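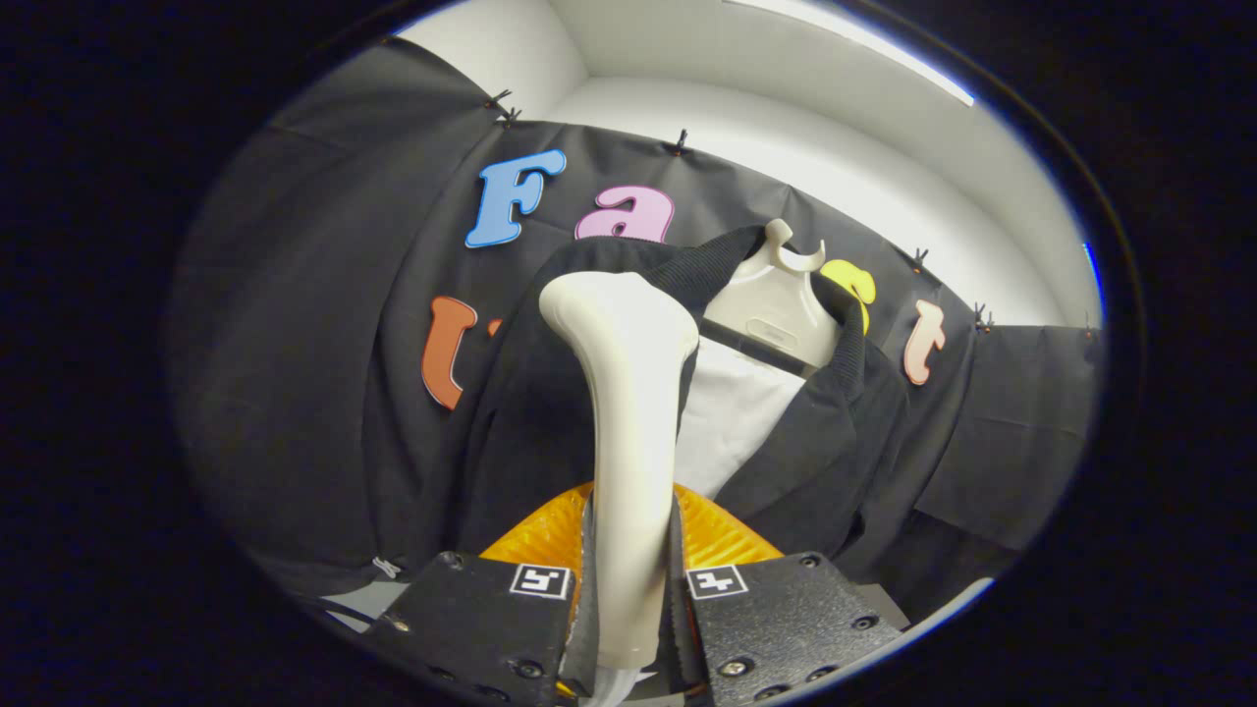 White object, rounded end.

Finished the Thaddäus Hollenstein book last night. Few notes, as a couple of you asked whether it's worth the money. 1/

It covers his landscapes and the late still lifes, from the first Rüegg show up to the paintings he was working on when the text went to print in May. There are 150 colour plates. The essay is short, 58 pages with the notes. 2/

I knew the mountain pictures. I didn't know he had spent five years doing almost nothing but kitchen tables, and that section is the best thing in it. Bread, a jug, a folded cloth, the same window every time. 3/

The writing is clear. The author explains how he lays in a ground, lets it dry for a week and scrapes most of it back. You can follow it without having been to art school. 4/

Where it gets thin is the years abroad. Two paragraphs and then he's home again. There must be letters. The notes mention a box of them at the Clistari archive but hardly quote any. 5/

Reproduction is good on the whole. The greys hold up. The night pictures have gone a bit brown, and I say that having stood in front of two of them at Rüegg last winter. Plate 58 is the worst for it. 6/

Also a few of the big canvases run across the fold, so you lose a strip down the middle. I would rather have had them smaller on one page. 7/

Someone asked about the drawings. They're at the back on uncoated paper, mostly pencil, some ink. No sizes given for any of them, which is annoying if you want to know whether you're looking at a postcard or something a metre wide. 8/

He has a line in the interview about never painting a place until he has been bored there. I've thought about that a fair bit since. The interview is only a few pages and could have gone on longer. 9/

Binding: sewn, opens flat after the first couple of goes. Heavy though. I read it at the table – not one for bed. 10/

Publisher is Drullatex. They did the small Grosero woodcut book too, same typeface, same wide margins. If you liked that one you'll get on with this. 11/

Index is names only. I wanted to find every mention of the lake pictures and had to go through page by page with slips of paper. 12/

So yes, I'd buy it for the plates and the kitchen table chapter. If you mainly want his life story, borrow it from the library first. 13/

Correction to 6: it's plate 85 that has gone brown, I had the digits the wrong way round. 58 is the orchard and it's fine. 14/

And for those asking, my copy came from the shop at Rüegg. They had two left on the shelf by the door when I was in. No idea about postage – best to ring them in the morning, they don't pick up after lunch. 15/15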